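Malby Carton Round: your questions answered

Do I need to rinse my cartons first?
Yes please, a quick swish with cold water is plenty. We once had a whole sack of milk cartons left in a warm porch, and Devendra Tyagi, who drives the van, still brings it up!

Should I flatten them?
If you can, yes (it really does help us fit more in). Open out the corner flaps, press from the bottom upwards and don't worry if the result looks a bit of a mess. A creased carton is every bit as welcome as a neat one.

Caps on or off?
On, once the air is out. Loose caps are small and tend to roll away under the sorting table.

How many can I bring?
A sack holds about 132 litre cartons if they're squashed, and we're happy to take up to 3 sacks from each household.

Do you take juice and soup cartons too?
We do, and oat drink and custard as well, in any size you like.

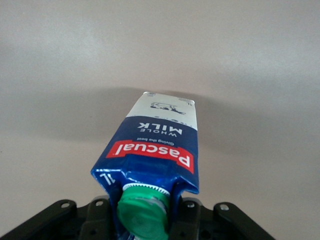 A one-litre whole milk carton, creased along the side and with its cap on.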